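The man who looks after the cheese room at Letach did not plan on making cheese. He ran the farm's milk tanker for years, and when the co-op at Trulside stopped taking milk from the smaller herds he was asked if he would try turning some of it into something that kept.

"I said I'd give it until June," he says. "That was seven years ago."

We talked in the lean-to beside the dairy, where he eats his lunch. He doesn't like being written about and agreed to this on the condition that his name was left out. The people who buy from him know who he is, he says, and the rest don't need to.

Letach sits on the wet side of the range, up a gravel road that washes out most winters. The herd is 46 cows, mainly Jerseys with a few crosses. All the milk used for cheese comes from the morning milking and goes into the vat while it still has the warmth of the cow in it.

"People ask about recipes. The recipe's on one sheet of paper. What I've had to learn is the milk. In spring it's thin and fast and you can hardly keep up with it. By late summer there's less of it and it sets like a brick."

He makes two cheeses. The first is a washed-rind round he calls Balon, sold at five weeks. The second is a hard cheese, Macedo, that stays on the boards for the best part of a year. The Macedo is the one he talks about. It took him three seasons to get a wheel he would put a label on.

"The first lot cracked. Second lot didn't crack, but it tasted like a wet dog. I fed most of that to the pigs, and they weren't keen."

The trouble, he eventually worked out, was in the ageing room. He had lined an old apple store with insulated panel and put in a cooler meant for cut flowers, which pulled the moisture out of the air faster than he could put it back. He tried wet sacks and trays of water. In the end he took the cooler out and ran cold pipe around the walls, fed from the creek through a coil.

"It's slower. You can't drop it three degrees in an afternoon if you get a hot spell. But the cheese doesn't like being dropped three degrees in an afternoon either."

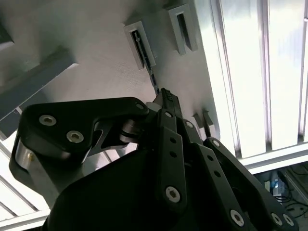 Every wheel is turned by hand, daily for the first month and twice a week after that. He brushes the rinds with a dry brush and wipes the boards with brine. The boards are spruce and were milled on the neighbour's place. He scrubs them and leaves them in the sun, and he has never had a problem with them, though he had to argue the point with the inspector.

"She wanted stainless. I showed her the swab results, a full season of them, and she went away and read up on it. Fair play to her. She came back and said carry on, but keep swabbing."

He writes everything down in hardback notebooks: the temperature of the milk, how long it took to set, what paddock the cows were on, whether it rained. Each wheel of Macedo gets a number, and the number goes in the book. He was up to 441 when I visited. When a customer tells him a piece was especially good, he asks for the number off the rind.

"Then I go back and look, and half the time there's nothing in the book to explain it. Same grass, same weather, same everything. I find that annoying."

The money is modest. Balon pays the bills because it turns over quickly. Macedo ties up milk for most of a year, and a bad batch isn't obvious until the milk is long gone. He sells at the farm gate, through one shop in Trulside, and to a couple of restaurants that he says are slow to pay.

A distributor from the city came up two years ago and offered to take everything he could make, provided he made four times as much. He thought about it for a week.

"I'd have needed more cows or somebody else's milk. I'd have been in an office. I drove a truck for a long time, I know what I'm like sitting down all day."

He is trying a third cheese this year, a small blue, using the last of the autumn milk. He wouldn't let me taste it. The first batch came out bitter and the second was better, and he has cut back the salt for the third.

Before I left he went in to turn the morning's rounds, and I waited outside with the dog. He came out with a wedge of Macedo in brown paper and told me to keep it out of the fridge for an hour before eating it.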